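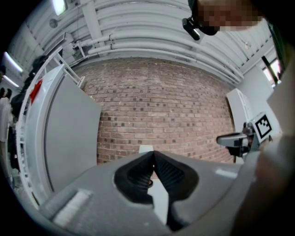

The Brevden hand-held gripper, ribbed fingers closed at the tips.

Zaswood sells the Brevden as a complete teaching kit, and I think the label is generous. The fingers are the good part. The rims are matte and rubbery, the inner faces are finely ribbed, and replacements from Tireck fit without filing.

The software is where the price stops making sense. Calibration takes seven steps, four of them manual, and the licence covers two seats. Kenji Park argues that small shops can live with that. I disagree - a shop with four operators pays twice before it has recorded anything useful.

Zaswood should sell the hardware alone, publish the calibration format and let buyers choose their own tools. Zamora has done this since January with its own grippers, and its parts catalogue is still the one I order from.

Alaric Boateng, 6/29/18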